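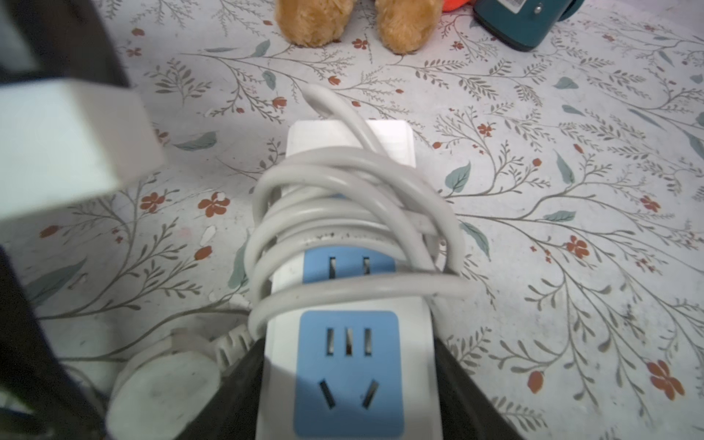 Home | Notebook | Ferments | Sauces | Equipment | About

Batch log: green tomato relish, third pass

Jun 15, 2024
Posted by the test kitchen

Goal for this pass is a relish that holds its shape on a spoon without cornstarch. The first two batches tasted right and wept. Liquid pooled under the solids within an hour of plating, and the Wattimena crackers went soft before anyone got to them.

Starting weight: 2,000 g green tomatoes, cored, seeds left in. Variety is Grandurow, firm, pale shoulders, no blush. Diced by hand at 6 mm. The food processor gave a mix of paste and chunks in batch one and I'm not going back to it.

Salt: 2 percent by weight, 40 g, fine sea salt. Tossed in the steel bowl, then into the colander with a plate and a full water jug on top. Batch two drained for an hour. Extended to four hours this time, in the fridge. Collected 410 g of liquid against 235 g last time. Solids were squeezed once in cheesecloth and went into the pot without rinsing. No additional salt later in the recipe, so anybody repeating this should take the salt out of the brine line on the old card.

Brine
- cider vinegar (5 percent), 480 g
- white sugar, 190 g
- yellow mustard seed, 12 g
- celery seed, 3 g
- turmeric, 1 g
- dried chili flake, 2 g

Brought to a simmer and held 5 minutes before the vegetables went in. Onion, 300 g, same dice, added first and given 3 minutes alone. Red pepper, 200 g, added with the tomato.

Cook time is where I changed the most. Batch two simmered for 20 minutes, covered. This one went 32 minutes uncovered in the wide pan, stirred every few minutes toward the end. Pulled it when a spoon dragged across the bottom left a track that stayed open for a slow count of two. Tomato still had bite at that point. Pepper was softer than I want. Next time the pepper goes in for the last 10 minutes only.

Yield: 9 jars, half-pint, plus a small dish for tasting. Headspace half an inch. Jars went straight to the fridge. This is a fridge relish. I have not worked from a tested canning recipe and the labels say so.

pH: meter calibrated at 4 and 7 before use. Cooled sample from the tasting dish read 3.6. Second reading from the bottom of the pan, same.

Weep test: one tablespoon on a flat white plate, room temperature, checked at intervals.
15 min: no ring.
30 min: faint ring, a millimeter or so.
60 min: ring at about 4 mm, no pooling when the plate is tilted.
Batch two had pooled at 30 minutes. Calling this acceptable.

Taste: sharper than batch two, which I expected from the longer reduction. Turmeric is fine. Mustard seed is slightly bitter and may settle by tomorrow. Sugar could go up to 210 g but I want to taste it cold first. Good against the feta. Too strong for the cucumber rounds.

Cracker check: Wattimena plain, one teaspoon each. Still crisp at 20 minutes, bending at 35. The Drelmont seeded ones did better, but the caraway fights with the celery seed.

Open items
- Try the four-hour drain with 1.5 percent salt.
- Pepper in late, as noted.
- Toast the mustard seed on one half batch.
- Replace the gasket on the Flidari scale tray. It drifted 2 g during the vinegar pour and I had to weigh again.
- Keep the drained tomato liquid. It went down the sink and would probably do for a bloody mary or a marinade.

Next batch uses the same tomatoes if the crate holds up. They're starting to color on the window side, so it needs to be soon.

3 Comments

pickle_shelf
Does the 6 mm dice matter much? I can get 8 or so by hand before I lose patience.

Test kitchen
8 is fine. Drain it longer and expect to add a few minutes in the pan.

oldstoveguy
Made a quarter batch with brown sugar. Color is muddy, flavor is good. Mine wept a little but I only drained it two hours.

Older entries | Newer entries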